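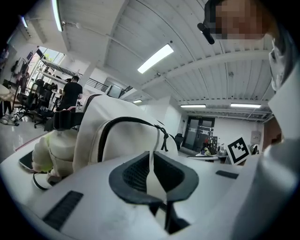
The pale backpack from low down, with the long black zipper cord and its knotted pull. There's a strap and buckle out to the left, and some puffy white quilted fabric under it.

Home | Trips | Bags & Packing | Galleries | Contact

I've been promising a packing gallery ever since the Clollum post, and it's a short one because I took a lot more notes than pictures. The bag is my pale Skunirura day pack, bought at Hartono in August when I'd gone in for shoelaces (I did not leave with shoelaces). It was marked down and I'd already walked past it twice, so home it came.

I know, I know, a light bag for travel. Everybody I talk to about bags says the same thing, get black, get navy, it'll be filthy by the first bus station. But I can find this one on a luggage rack in two seconds, and I can see it at the bottom of a dark closet, and after years of black bags that all look alike I wanted something cheerful.

The knot is my favorite part. I like a pull tab big enough to grab with gloves on – those tiny metal tabs drive me up the wall – and a cord is easy to replace if it ever frays. If your bag has little slippery zipper pulls, try tying a short length of cord through each one before you spend money on anything fancier.

My other habit is laying a bag down flat on a table to pack. I used to do it standing up, with the bag propped against my shins, and everything slid to the bottom in a heap. Flat on its back, I can open it up like a suitcase and put the heavy things where my spine will be. Soft things go around the sides, and the snack goes last, on top, where a water bottle can't get at it.

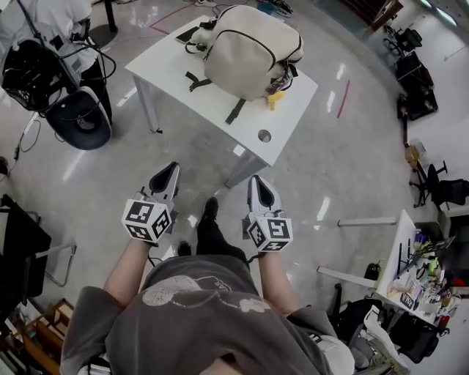 Bag on its back on the white table, straps hanging, phone off to the left and one small yellow banana in front.

From this side you get the dark piping along the seams too, which I think makes the whole bag. The straps go everywhere when it's lying down. I tuck them under before I start or I end up closing one in the zipper, and then there's language.

The banana is a regular on these trips. A small one fits in a side gap, and the train to Lallimen has never once had a snack cart when I've been on it. Phone stays out until the very end. I've buried mine under a sweater more times than I care to say and had to dig the whole thing out again to check the platform.

Next gallery will be the rain cover, if I ever get the thing folded back into its pouch.

Print this page | E-mail this page

Comments (3)

I put my banana in an old glasses case. Looks ridiculous, works great!

How does the light fabric hold up? I had a cream tote and it was gray in a month.

Trying the cord trick tonight, my zipper pulls are the size of a grain of rice.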